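Kudside opens its hand-held gripper kit to home users

Teaching a robot to tidy a bedroom usually starts with somebody tidying it first, gripper in hand. Kudside, a small company in Wostedbridge, now lends out everything needed to do that at home, and after a week with the kit I'm a fan!

The Gundari kit comes with a pair of black hand-held grippers with soft blue pads inside the jaws, plus mounts, chargers and a short printed guide. You squeeze, the jaws close, and the recording goes off to be turned into practice material for robot arms. Borrowing it costs $64 a month, with the first four sessions reviewed by a real person who sends back notes.
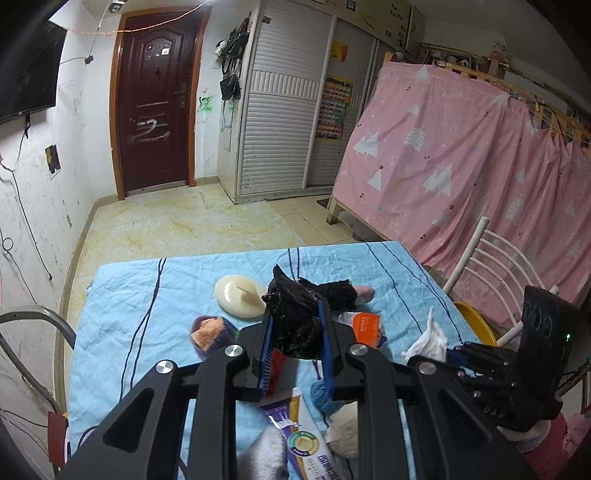 A Gundari gripper holds a crumpled black plastic bag over a cluttered table.

The company wants ordinary mess, and its task list is full of it: bags, lids, tubes, bits of cloth, anything that folds or slips. Bags are my favorite (they never bend the same way twice), and the pads are surprisingly good with thin plastic. Small round things took me a couple of evenings to get right.

"We had plenty of clean tables and wooden blocks," said Obadia Athumani, who runs the lending program. "What we were short of was Tuesday night in somebody's house."

Since the trial began in April, 681 homes have signed up and sent in 1,441 hours of handling between them.
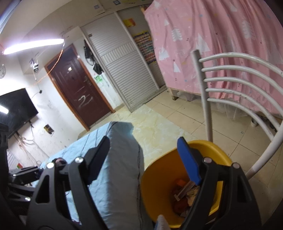

Trash jobs are the newest part of the list, and they're more fun than they sound. Scraps have to go into a bin one at a time, and getting the jaws over the rim without knocking it takes a steady wrist. The guide suggests putting the bin on the floor and working from above, and that helped me a lot.

A few gripes: the grip trigger is stiff for small hands, and the Mutiso app that handles uploads froze on me twice. Athumani says a lighter spring is on the way.

Sign-ups for the next round open Wed 17 August on the Kudside site.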